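How to Run a Heist in One Evening

Your players will plan a robbery for three hours and then leave through the front door with the loot under a coat. You can save everyone the trouble.

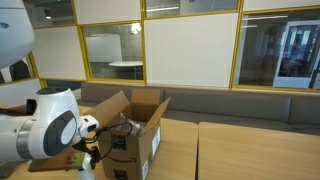 Start with the target. Mine was the Karpenko vault in the port city of Plakura, but any building with a lock and a grudge will do. Write down 4 obstacles and stop. You'll want a fifth. Resist.

Next, set a kitchen timer for 25 minutes. That's all the planning the table gets, including the argument over who holds the rope.

Give each player two flashback tokens. Spending one lets them announce that they bribed the guard on Monday – then they roll to see how well that went. In Geston I set the difficulty at 17 and lower it for a good story.

Keep a noise track on scrap paper. Each failed roll adds a mark, and at six marks the alarm goes off. Leave it where the players can see it and tap it with your pencil now and then.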